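Werska Parish Registers: Transcription Data Set
README

Maintained by the Local Records Section, Prisomis Archive Service
Contact: Sekar Chong, Records Officer

Summary

This data set contains transcribed entries from the baptism, marriage and burial registers of the parish of Werska. It was prepared for family historians, local historians and students of population. The present release is drawn from 116 register volumes, of which 99 have been transcribed in full. The remaining volumes are listed in the file volumes.csv with the status "part" or "not started".

Contents of the release

baptisms.csv
marriages.csv
burials.csv
volumes.csv
place_names.csv
changes.txt

All tables are saved as UTF-8 text with a comma as the separator. The first row of each table holds the column names. Dates are given as year, month and day in separate columns, so that an entry with an unreadable day may still be sorted by month.

How the entries were made

Each page was read and typed by one transcriber and checked against the original by a second. Where the two readings differed, a member of the Section made the final decision and the code "R" was entered in the column named status. Entries without this code were agreed at the first check.

Spelling has been kept as it stands in the register. The surname Bošković, for instance, is found in 5 forms, and these have not been brought together in the main tables. Users who wish to search across forms should use the column surname_group, which was added by the Section and has no authority in the source.

Words that could not be read are shown as [illegible]. Words that are uncertain are followed by a question mark in square brackets. An empty cell means that the clerk left the space blank.

Known gaps and faults

Burials are thinly recorded in the earliest volumes, and infants who died before baptism are often missing altogether. Counts taken from these volumes should not be used to work out death rates.

Three volumes suffered damage to the outer margin before they came to the Archive. The name of the officiating priest is lost on most of their pages.

Ages at burial were frequently rounded by the clerks. The Section has made no correction.

Farm names changed with the tenant in several parts of the parish. The table place_names.csv links the forms that can be matched with confidence and leaves the others unlinked.

Conditions of use

The tables may be copied and reused for private study, teaching and research, provided that the Archive Service is named as the source. Entries relating to persons who may still be living have been removed. Commercial users should apply in writing before publishing any part of the set.

Corrections

Corrections are welcome and should quote the volume number, the page and the line. They are reviewed each January and included in the next release. Reports sent without a page reference cannot be considered.

Storage and access

The master copy is held by the Archive Service. The reading copy is available through the Zendance catalogue, under the heading Parish Records. 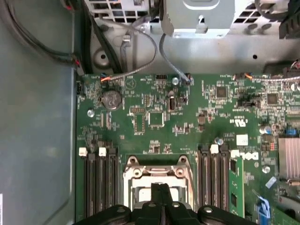

Inside a computer case: motherboard, cabling and metal bracket.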